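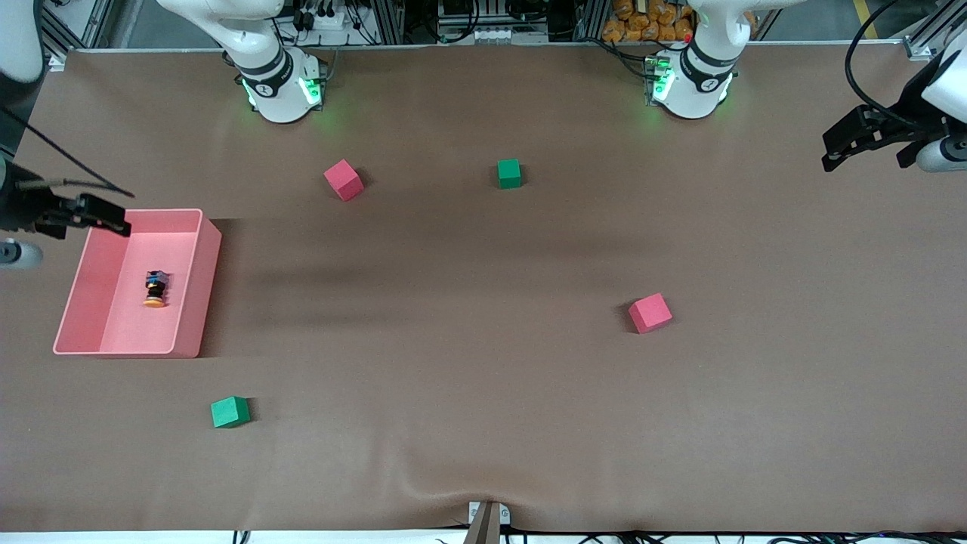
Phones > How-To > Storage and Updates

Posted May by the Cakcombe Mobile desk
Last updated Tuesday

How to install build 909 on the Karppinen Otix when storage is full

The update to build 909 stops on many Otix handsets with the message "Not enough space to continue." The message appears even when Settings shows free storage. The installer uses a separate staging area, and that area has to hold the unpacked update before anything is written to the system. The steps below clear it without a factory reset.

They apply to the standard Otix on build 3 or later of the current system. The carrier version sold by Ustov has the same menus, but the item called Device Care is named Ustov Care.

Before you start

Charge the phone to at least 60 percent. The installer checks the level twice, once when you tap Install and again before the restart, and a phone that drops under the limit between the two checks will discard the unpacked files.

Connect to Wi-Fi. Mobile data works for the download but not for the verification step.

Back up your photos and messages. Nothing in this procedure deletes personal files, but step 4 clears app caches, and a few older apps keep drafts there. Open any note or mail app you use and save your drafts first.

Step 1: Check the real amount of free space

Open Settings, then Storage, then tap the three-dot menu and choose Show System Areas. A second bar appears under the main one. The line you want is Staging. It needs 300 MB free. The main bar can be ignored for now.

If Staging already shows more than that, skip to step 5. Your problem is more likely a damaged download.

Step 2: Remove the failed download

Go to Settings, System, Updates. Tap the gear icon and select Remove Downloaded Package. The option is gray if a download is in progress, so pause it first.

Wait until the status line returns to "No package." On a slow phone the screen can look frozen for a while. Leave it alone and do not press the power key. 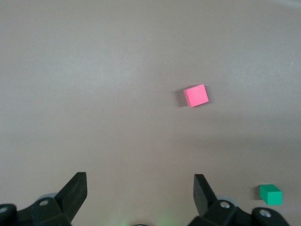 Step 3: Restart the phone

A normal restart is enough. Hold the power key and volume up together, then choose Restart. The system releases the staging area only at boot, so the number from step 1 will not change until you do this.

Open the System Areas page again and check it. On most phones the line now shows enough room and you can go to step 5.

Step 4: Clear the shared cache

If Staging is still too small, open Device Care, tap Cache, and choose Shared. Do not pick All. The All setting also removes offline maps and downloaded keyboard languages, and those take a long time to fetch again.

After the cache is cleared, restart once more. Apps will open slowly the first time. This is normal.

If you use a memory card, eject it in Settings before the restart. Build 909 scans the card during installation, and a card with file errors can produce the same space message. You can put it back when the update is done.

Step 5: Download and install

1. Go back to Settings, System, Updates.
2. Tap Check Now.
3. Tap Download and keep the screen on this page until the bar is full.
4. Tap Verify. Wait for the green check mark.
5. Tap Install.

The phone restarts twice. The second start is slower than the first and shows the Karppinen logo with no progress bar. When the lock screen returns, open Settings, About Phone and read the build line. It should end in 909.

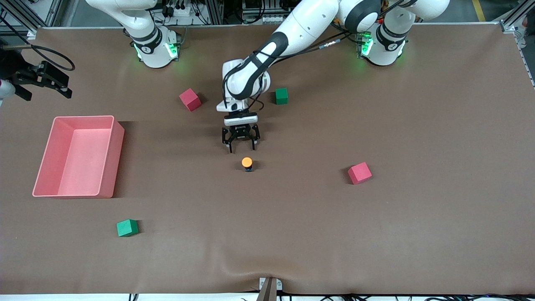
Robot arms at a table with small foam cubes and a pink bin.

If the update still fails

Error "Package not valid": the download was cut short. Repeat steps 2 and 5. There is no need to clear the cache again.

Error "Space changed during install": an app wrote to storage while the update was running. Camera backup apps are the usual cause. Turn off automatic backup, restart, and install again.

The phone restarts but the old build number is still listed: the installer rolled back. Check the battery level first. If it is above the limit, start the phone in safe mode – hold volume down while the logo is on screen – and run step 5 from there.

Phones with a work profile may not show the Remove Downloaded Package option at all. In that case the update is managed by your employer, and the package has to be cleared from the admin side.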